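Club > Pantry Group > Minutes

Print | E-mail

Minutes, February meeting

1. Snacks
We started with snacks – no surprise there! I reported that we've spent more than 3000 on them, against a budget of 2000 (oops). The shiny yellow bags stay on the list.

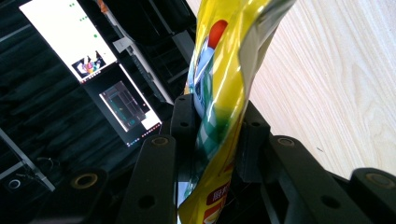 2. The table
We all like the light wood-grain one, so it stays. Cables get coiled after use – please!
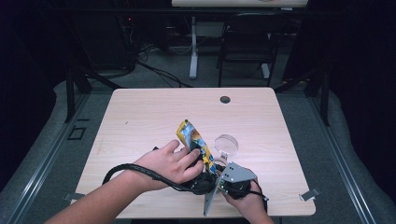 Danylo Kostiuk

3. Next order
Lurnetti wants 157 for delivery, so I'll ask Utik too.

Recent items
January minutes
Evo shelf list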